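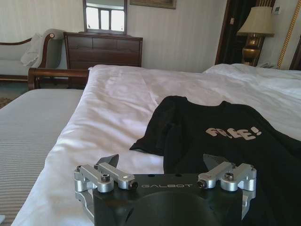 A robot gripper over a T-shirt laid out on a bed. Housekeeping and laundry tasks are covered by the Branisdale code.

Code for robots in guest rooms leaves the hard parts to the hotels

2020-06-18

A voluntary code of practice for robots working in hotel rooms and private homes was published this morning by the Branisdale Centre for Service Automation, and anyone hoping it would settle who is responsible when a machine handles a guest's belongings will need to keep hoping.

The document runs to 237 clauses. Most of them begin with the word "should". The word "must" turns up in 9, and four of those deal with the labelling of batteries.

Branisdale says the code fills a gap between industrial safety rules, which assume a fence and a trained operator, and the consumer rules that apply to vacuum cleaners. The gap is real enough. An arm folding clothes on a bed is working among lamps, telephones, mirrors and other people's property, and the factory rulebook has little to say about any of that. Whether the new code has much to say about it is another matter.

Take the section on soft goods. It asks operators to set a gripping force "appropriate to the textile" and to keep a record of how the figure was chosen. It gives no figures of its own, no test fabric and no method for measuring wear after repeated handling. An operator who writes down any number at all would seem to comply.

The section on personal items is thinner again. Robots should "avoid unnecessary contact" with objects that aren't part of the task. A draft circulated in December had a minimum clearance from glass and from anything plugged into a wall. That has gone from the final version. A spokesperson for the centre said the distance had proved "difficult to apply across the full range of furnished interiors", and declined to say which members had found it difficult.

Cameras get a page and a half. Operators are encouraged to tell guests when a robot with a camera has been in the room, though the code doesn't say how, or how soon, or how long the pictures may be kept. It suggests that a line in the booking terms may be enough. Few people read booking terms, and fewer still would expect to find their unpacked clothes mentioned there.

Jucélia Batista, a safety assessor at the consultancy Hetness, sat on the drafting group for part of last year and left before the final vote. She isn't impressed with the result.

"If you're a hotel manager you will read this and learn that you should be careful," she said. "You knew that. What you wanted was somebody to tell you how careful, and how you'd prove it afterwards when a guest says the shirt didn't have a hole in it yesterday."

Batista said the group had spent two meetings on what to call the person who responds when a robot stops partway through a job. The final text uses "attending colleague". It doesn't say what training the colleague needs, or whether one person can look after several floors at once.

"That's the bit I'd have fought for," she said. "It's usually a room attendant who already has a full list of rooms. Now she's got a machine to sort out as well, and the code has given her a title."

The Mekonnen group, which manages serviced apartments and has said it will adopt the code in full, defended it. A company statement called the document "a living framework" and said firm limits would arrive once there was enough operating experience to base them on. Asked how many of its apartments now use robots, the group said 2. Asked whether it would publish its own incident records so others could learn from them, it said it had no plans to.

Incident reporting is perhaps the weakest part of the whole thing. Operators are asked to log damage, near misses and unplanned stops, and to review the log every year. There is no requirement to send it to Branisdale or to anyone else, and no common form to fill in. If the firm limits really are meant to grow out of experience, it's hard to see how the experience will reach the people writing them.

Certification is available to those who want it. For $1299 per site, an operator can submit a self-assessment and receive a mark to display at reception or on its website. The fee covers a desk review of the paperwork. No inspector visits, and no robot is asked to demonstrate anything. A fuller scheme with on-site testing is described in an annex as "under consideration", with no date.

Some of the code is useful. The guidance on emergency stops is clear, and says the stop should be reachable by someone who is in bed or using a wheelchair, a point older documents tend to miss. There is a decent checklist for deciding whether a room is suitable before a robot is sent in, covering loose rugs, trailing cords and narrow gaps beside furniture. Small operators without an engineer on staff could do worse than to print those pages and ignore the rest.

Nasthorpe, where the regional council licenses short-stay accommodation, had been expected to write the code into its licence conditions. A council officer said it was now looking at the text again and hadn't decided whether a document with so few firm requirements could be enforced.

Branisdale is taking comments on the code through its website. It has not said when a second edition might appear.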